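Unit 4: Storing small parts at the bench
Tiltcombe Workshop Skills, course handout

What this unit covers

Small parts are the first things to go missing in a shared workshop. Screws, washers, clips, caps and spacers get left on the bench, swept into the wrong tray or thrown away with the packing. In this unit you set up a drawer organiser, sort a mixed tub of parts into it and put stray items back where they belong.

You will need one drawer organiser, one mixed tub from the Maltex shelf, a sheet of labels, a soft pencil and a shallow tray. Allow 15 minutes for the sorting. The full tub holds about 1,000 pieces, so take one scoop and leave the rest.

Choosing drawers

Clear drawers let you check the contents without opening them. Smoky or tinted plastic is harder to see through, and drawers of this type should always be labelled. Where the drawers differ in width, keep the narrow ones for short items such as washers and nuts. Wide drawers suit long or flat pieces, which jam if they are forced in at an angle.

Do not fill a drawer to the top. Parts that stand above the rim catch on the frame and the drawer will not slide.

Setting out the bench

Clear a space on a plain, light surface. Dark bench mats hide black screws, and patterned ones hide nearly everything. Stand the organiser towards the back and leave the area in front of it free. Tip your scoop into the tray and never straight on to the bench.

Yellow organiser with clear-fronted drawers, on a white bench top. In the second view a small lime-green piece is lying on the surface. 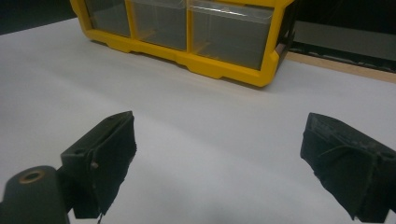
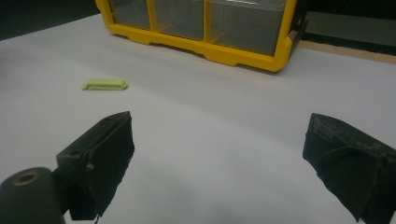
Sorting procedure

1. Take out anything broken or bent and put it in the scrap pot.
2. Divide the rest by type first. Size comes later.
3. Within each type, sort by size. Use the Bovmont gauge card for screws.
4. Put each group in its drawer and write the label in pencil.
5. Look over the bench for loose pieces. Return any you recognise.
6. Place pieces you cannot name in the "unknown" drawer. Ask before throwing them out.

Labels

Write the type first, then the size, for example "washer, M5". Stick the label low on the drawer front so that the contents can still be seen above it.

Before next time

Read the Vaněk notes on fasteners, section 5, and bring your completed label sheet.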